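Yvonne Catterall ran the night bench at Zetent when the left arm let go. She has told the story enough times now that she starts with the part people ask about last.

"It didn't hit anybody," she says. "I was standing on the other side of the table, writing in the log. I heard it come down, and by the time I looked up it was already stopped."

Zetent trains pairs of small arms to do kitchen jobs: setting out a place, clearing it, putting the dishes in a basket. The project is called Kurisdale, after the street the first office was on. Catterall joined it from Mottram, where she had serviced packing machines, and she was put in charge of the benches a few weeks before the fault in February.

The arm had been running a clearing task. It was holding still over the table, waiting for the next command, when the shoulder motor lost power and the whole arm dropped under its own weight. It broke a plate and bent one finger of the gripper.

"Everyone's first guess was software," Catterall says. "Mine too. We spent two days reading logs. The logs said the motor was fine, and then they said nothing for 200 milliseconds, and then they said it was fine again. So for 200 milliseconds it had no power at all."

The cause was a connector. The power lead for the shoulder ran down the side of the table with the other cables, and every time the arm swung out it pulled on the lead a little. The bench had done 2922 runs by then. The latch on the connector had worn until it held only when the cable was slack.

"I moved the bundle with my hand and the motor light went off," she says. "Two days of logs, and it took one hand."

She sent the part to Culano, the shop that makes up their cables, and they opened it on the bench and sent back a short note. The pins were fine. The plastic had given up.

A table set for the clearing task doesn't take much. The dishes go out, the arms start from either side, and the person running it resets everything by hand between runs.
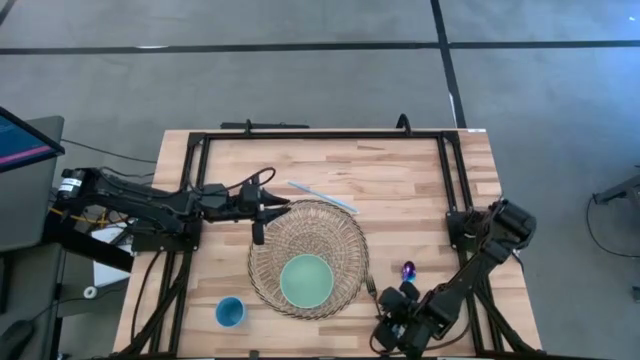 ## What changed

The first fix was a clamp on the shoulder lead, with enough slack between the clamp and the motor for a full swing. Catterall also had the plugs swapped for a type that screws down. They take longer to change, and some of her coworkers complained about that.

"They can complain," she says. "It's a minute."

The second fix took longer. The arms had no brakes, so any loss of power meant a fall. Adding brakes would have meant new motors, and Zetent wasn't going to pay for that. What they did was change where the arms wait. Between commands they now go to a low rest position, so if the power cuts out there, the drop is short.

There is also a rule about hands. Before February, people would reach in to straighten a fork or a cup while the arms were paused. Catterall did it herself.

"Paused felt the same as off," she says. "It's holding itself up with the motors the whole time. I knew that — I'd told other people that — and I still reached in."

Now the power is switched off at the supply before anyone resets the table, and connectors get checked by hand every 2000 runs. She would have liked it to be more often. The number was a compromise with the people who need the data.

She kept the old connector. It's in her desk drawer, in the bag Culano mailed it back in, and new hires get to wiggle it.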